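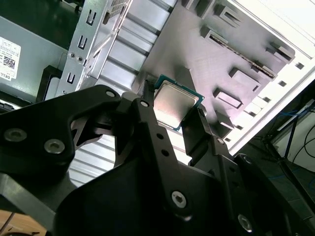 Our project looked at whether old office desktops could be taken apart for reuse quickly enough to be worth the trouble. Most of the desktops we were given still worked, but they were too slow for the people who had been using them. The processor was the part we cared about most. It is a small square with a silver metal lid on top and a thin green board showing around the edges, and it holds most of the resale value in a machine of this age. The lid is sturdy, but the underside isn't, so the part has to be held by its edges and kept level when it goes into the tray.

## Background

The desktops came from Tonwood, an office supply firm in Doltow that was clearing out a storage room. They offered us 16 machines. The course allowed a budget of 800 dollars for tools, trays, anti-static bags and thermal paste, and we spent less than half of it. The work began in March and this report was finished on 7 June 2025.

## Method

We used the same order for every machine:

1. Unplug, hold the power button down, open the side panel.
2. Take out the drives and put them in the locked box.
3. Remove the memory.
4. Remove the cooler and wipe the old paste off the processor lid.
5. Lift the socket lever and take out the processor.
6. Disconnect and remove the power supply.
7. Remove the board last.

Each part got a paper tag with the machine number. In the first week we wrote the tags after the parts were out, and two memory sticks ended up with the wrong number. After that we wrote the tags before opening the case.

We logged times by hand in a shared sheet. The clock started when the panel came off and stopped when the board was in its bag. Time spent looking for a screwdriver was counted, which we argued over but decided was fair.

## Inside the cases

The layout took some getting used to. Several cases use gray plastic holders and guides, and it is easy to pull on one before the catch is free. We broke a clip this way on the second machine.
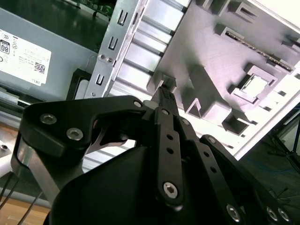 Once we knew to find the catch first, no more clips were broken. The power supplies were simple by comparison. We copied the details from the label of each one into the log before storing it, including the "80" efficiency badge where there was one. We did not open any of them.

The coolers were the slowest step. On older machines the paste had dried hard and the cooler did not want to come off. Twisting it a little each way worked better than pulling. Alcohol wipes took the rest of the paste off — two wipes per processor was usually enough.

## Results

Seven of the processors were tested in a spare board and all of them started. The others have not been tested yet. The parts we could price came to 1,223 dollars at used prices, with processors and memory making up most of that. The cases and the plastic parts had no resale value and are going to Ginting for recycling.

Times dropped a lot after the third machine and then stayed nearly flat. The remaining difference between machines came mainly from the coolers.

## Problems and next steps

- The trays we bought were too deep for processors. Shallow ones with foam would be better.
- The log needs a column for damage. We put it under "notes" and it was hard to find later.
- The untested processors should be checked before anything is sold.

The tagged parts are on the lower shelf in the Gilormont lab, and the log is in the course folder.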